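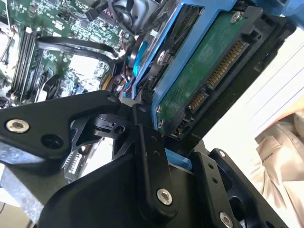

I finally made it to the open day at Skesum in July, and I've been boring everyone I know with it ever since, so now it's your turn.

If you haven't heard of them, Skesum is a refurbishing outfit over in Asdale. They take in old office computers, strip out whatever can be used again and send the rest off for recycling. I only knew the name because my last two desktops came from their outlet (both still going!). The sign out front says Guo Building, the parking lot is tiny, and I ended up leaving my car by the tire place and walking back in the heat. Worth it.

They let us in by group, and mine went straight to the part I'd come for, the robot they call Mimen. I was expecting one of those huge orange car-factory things behind a fence. Nope! You can stand pretty close, and the business end is a black gripper with all its plates and links and screws on show. It's a bit like looking at the back of a nice watch. The job that day was hard drives, the 3.5-inch kind that sit in a blue caddy inside a desktop case. I've pulled a few of those myself and I always scrape a knuckle, so I was weirdly invested.

What surprised me most was how slow it is. I'd pictured a blur. The guide said they keep the speed way down for visitors, and that even on a regular shift it isn't racing anybody. The hard part is getting in there at all. There are cables looping all over the place in these old machines, and the drive bay is tucked in beside sheet metal, so the fingers have to come in on a slant.
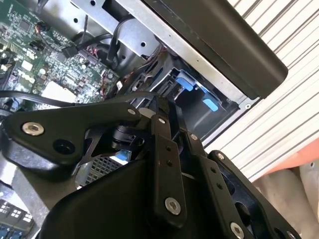
I asked what happens when a caddy is cracked or a tab has snapped off, and the answer was that a person does that one. Same goes for cases where somebody has tied everything down with zip ties. I liked how relaxed they were about it. We were told that almost 300 machines come through the building in a busy week, and that there are 7 case models Mimen can work on so far. Everything else goes to the benches in the next room, where people with regular old screwdrivers go a whole lot faster.

A kid in our group wanted to know if it ever gets bored. The guide said she'd check.

After that there was coffee, a table of cheap keyboards (I bought one, I have three already, please don't say anything) and a short talk about wiping drives that I mostly missed on account of the keyboards. If they do it again next summer I'm going early, partly for the parking and partly to catch that talk.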